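Workshop notebook – Purnon dispenser housings
Sunday, March 8, 2020
Entry by Orla Corrigan

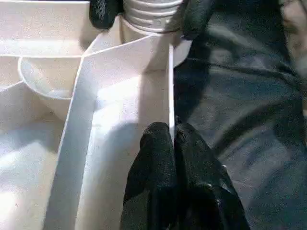 Work continued on the white molded housings received from Gwilliam. The purpose of the session was to settle the cleaning and inspection order before the parts go to Mastau in April. Rodel Ambrosio assisted until noon.

Cleaning. Warm water and mild soap, soft brush, 2 rinses. The compartments hold water in the lower corners and must be tipped both ways before the part is set down. Parts were left on cloth to drain. Paper towel sheds lint into the threads and is not to be used.

Threaded neck. Run a dry brush around the threads from the flange outward, then fit the test cap by hand. The cap should seat without force. On part 1336 it bound at the last half turn. A second cap behaved the same way, so the fault is assigned to the neck. Part tagged and placed on the hold shelf.

Flange. Check by fingertip for flash along the rim. Small amounts may be trimmed with the plastic scraper. The steel blade marked a scrap part last week and has been returned to the drawer.

Divider walls. Smudges on the matte faces are acceptable if they lift with a damp cloth. Specks that remain after wiping are to be entered on the sheet as molded in. Do not rub at them; the surface turns shiny and the part is then rejected for appearance. Walls should be sighted from above for lean. Ruoxi Fu has asked for a written limit on lean – none exists at present, and the Breltberg drawing gives only the wall height.

Open items
Lean limit for divider walls: Lihua Ding to ask Gwilliam.
Replacement test caps: order placed, no date given.
Part 1336: thread gauge check, Sarahí Ledesma.
Drain cloths to be washed before the next session.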